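In Praise of the Dish by the Door

For the first 16 years of my adult life I put my things down wherever I happened to be standing when I got tired of holding them. Keys went on the bread box, glasses went on the arm of the couch, and my wallet spent most of one April inside a boot. I don't think I was an especially messy person. I washed up every night and I could tell you where the spare light bulbs were. I simply had no place for the small stuff that comes in and out of the house on a person's body, and so it landed like leaves.

Then we moved to Sornstead, into an apartment with a hallway just wide enough for a narrow table, and my sister-in-law gave us a dish. It was a plain enough thing, shallow, a bit scratched, the kind you find at the back of a shop like Marras among the candle holders. I thanked her and wondered what on earth it was for. By the end of that first month I would have fought you for it.

My case, and I have made it to anyone who will sit still long enough, is that a small dish on a stand or a table does more for a household than any closet system you can buy. I have bought the closet systems. I had a Heter wall organizer with hooks and pockets and little slots for mail, and it took me 2 weekends to put up straight, and we used it faithfully until about the time the novelty wore off. The trouble was that it asked me to decide things. Is this a pocket item or a slot item? When I come in at six in the evening with a bag of groceries sliding down my arm, I can't be expected to file.

A dish asks for nothing of the kind. You lower your hand and let go. It's open on top, so you can see what's in it from across the room, and it's small, so it can't turn into a junk drawer without your noticing. That second part matters more than people think. My mother kept a big wooden bowl for the same purpose, a lovely old thing, and it swallowed batteries and rubber bands and expired coupons until the keys had to be dug for like potatoes.

I'll admit there is a fussy side to this. Some people want their dish to match the lamp, and Plakach will happily sell you one for 60 dollars that does. I don't hold it against them – a thing you enjoy looking at is a thing you will walk over to. But a saucer with a chip in it will do the same work, and I'd start there before spending a cent.

I do care a good deal about shine, though. A metal dish catches whatever light is going, even late in the day, and a dark wallet or glasses case stands out against it in a way it never would on a brown shelf. A wallet can lie there at any angle it likes, half in and half out, and I still call that put away.
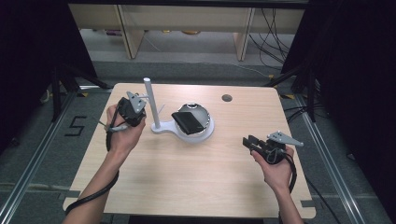 Should everyone in the house share one dish? Two people can manage it nicely, but with three or more I would give each person their own, even if they all sit on the same table.

We learned that when my nephew stayed with us over the summer and his earphones tied themselves around everything I owned. He has a blue saucer now, from the thrift store, and it waits on the hall table between his visits. At the moment there's a button in it. I have no idea whose coat it came from, and I have been meaning to ask.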